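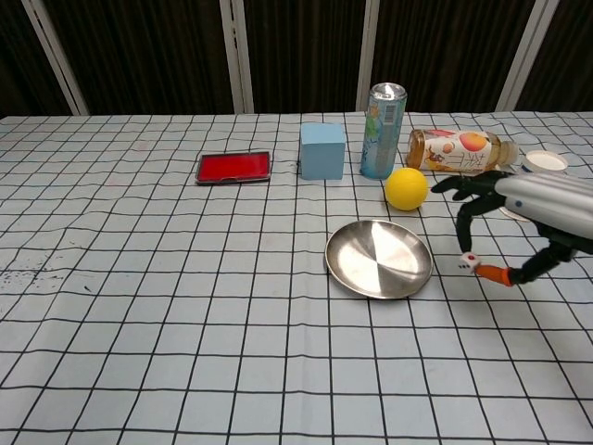
gridmom
Anyone get coffee out of a white tablecloth? Cotton, went thru the wash once already. Family dinner in 7 days.

Nigatu
Oxygen powder, cold soak overnight. Don't dry it till it's gone.

pleatfan16
Cold?? Hot works way better on coffee. Boiling water from up high, my aunt swore by it.

Nigatu
Not if there was milk in it. Hot sets the milk. Cold first — then warm.

gridmom
There was milk, ugh. Soaking now.

Lironbridge
Or just buy another. Outlet in Pradbridge had them for 14 bucks in December.

pleatfan16
14 bucks for polyester maybe. Feels like a shower curtian.

gridmom
Soaked 16 hrs. Mostly gone, faint ring left. Going again tonite.

Nigatu
Fresh powder this time, the old water's dead by now.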